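Cahier d'atelier, groupe Eau froide
10 juillet 2019
Objet : reprise de l'étalonnage des enregistreurs Bundley avant repose sur la ligne de bouées du lac Kahsay.

Rappel du problème. Depuis la pose de mars, la température de surface donnée par la bouée du large (600 m de la mise à l'eau) s'écarte de celle du ponton dès que le vent tombe. Les nageurs qui préparent la traversée se règlent sur ces valeurs pour la durée d'immersion, il faut donc savoir si l'écart vient du lac ou des capteurs. Yareli Olvera penche pour le lac. Moi pour le montage.

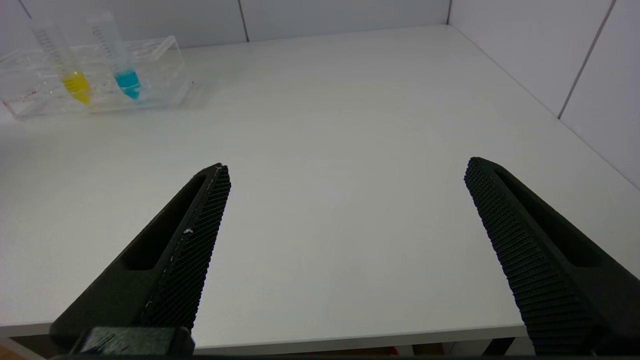
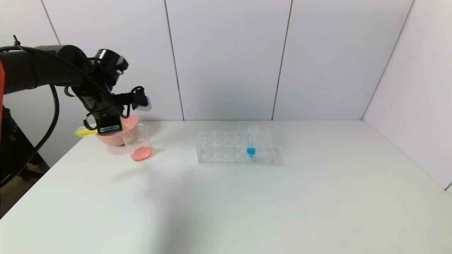

Point de glace. Glace pilée et eau déminéralisée dans le vase isolé, agitation manuelle, sonde de référence au centre. Un premier relevé au bout de cinq minutes n'est pas exploitable : la référence est stable, les Bundley descendent encore. Le boîtier étanche ralentit beaucoup la réponse, on le savait. J'ai attendu que toutes les courbes soient plates avant de valider le point. Aucun décalage visible au zéro, sauf sur l'enregistreur du large, qui lit un peu haut. L'écart est constant, donc corrigeable, et bien trop faible pour expliquer ce qu'on voit sur le lac.

Point haut. Bain thermostaté, 90 minutes, couvercle fermé. Le bain a dérivé légèrement en début de palier (la régulation a redémarré quand quelqu'un a branché le sèche-gants sur la même ligne). J'ai supprimé cette portion dans le fichier et gardé la version brute à côté. Même décalage sur l'enregistreur du large qu'au point de glace. Les autres suivent la référence. Conclusion pour les capteurs eux-mêmes : un simple décalage d'origine sur un seul appareil, pas de problème de pente.

Reste le montage. Sur la bouée du large, la fixation Jumden place le boîtier contre le flotteur, côté sud. Au ponton, il pend librement sous les planches, à l'ombre. Par temps calme, le flotteur chauffe et l'eau immobile contre sa paroi avec lui. Dès qu'il y a du clapot, l'eau se renouvelle et les deux séries se rejoignent. C'est ce que montrent les relevés : l'écart apparaît en milieu de journée, s'efface la nuit, disparaît les jours de vent. Yareli fait remarquer qu'une stratification superficielle donnerait à peu près la même signature. Exact. Les deux effets peuvent aussi s'ajouter, et les données actuelles ne permettent pas de les séparer.

Essai proposé : suspendre un second enregistreur à la même bouée, sur une drisse lestée, à l'écart du flotteur et à la même profondeur que le premier. Si les deux donnent la même valeur en plein soleil sans vent, le montage est hors de cause. Sinon on abandonne la fixation d'origine sur toute la ligne. À prévoir : drisse non flottante, lest gainé (pas de plomb nu dans le lac, la commune a été claire là-dessus), émerillon. La drisse devra rester courte. Les nageurs passent au ras des bouées dans les virages et personne n'a envie d'y prendre un pied.

Horodatage. Vérifié les horloges au déchargement. Deux enregistreurs étaient restés à l'heure d'hiver, ce qui décalait d'une heure les maxima de l'après-midi et m'a fait perdre une bonne partie de la matinée du précédent dépouillement. Tout est désormais en temps universel, y compris la station météo de la berge. La conversion en heure locale se fera uniquement à l'affichage. Merci de ne plus régler les appareils à la main depuis un téléphone.

Station Zivley. Le vent moyen est enregistré, les rafales non : case décochée lors de la mise à jour. Recoché. Cela laisse un trou dans les rafales que rien ne comblera. Pour l'analyse de l'écart, le vent moyen suffit.

Joints. Le joint torique du boîtier du large est marqué, avec une trace de sable dans la gorge. Pas d'humidité à l'intérieur, sachet dessiccant encore bon. Joint remplacé, gorge nettoyée, graisse silicone en film mince. Les autres joints sont conservés. Le biofilm sur les coques s'enlève à la brosse souple et à l'eau claire ; ne pas utiliser de solvant, l'ancien marquage y est passé et j'ai dû identifier un appareil par son numéro de série interne.

Correction des séries. J'applique le décalage à la série du large depuis la pose, en supposant qu'il existait déjà. Rien ne le prouve, l'étalonnage d'avant pose ne comportait pas de point de glace. Je l'indique dans l'en-tête du fichier. Les valeurs affichées au club restent celles du ponton tant que l'essai à deux capteurs n'est pas dépouillé.

À faire
Couper et gainer la drisse.
Programmer les deux enregistreurs du large sur le même pas de temps, départ différé commun.
Demander la barque pour la repose, de préférence tôt, avant les entraînements.
Noter l'état du ciel et de la surface au moment de la mise à l'eau, sur la fiche papier.
Commander des joints, il n'en reste plus dans la boîte.

Question ouverte de Yareli, à reprendre à la prochaine réunion : faut-il une mesure plus profonde, à hauteur de la main en fin de traction ? Les nageurs signalent de l'eau nettement plus froide sous les bras que sur le dos après la deuxième bouée. Je n'ai pas de capteur libre pour l'instant.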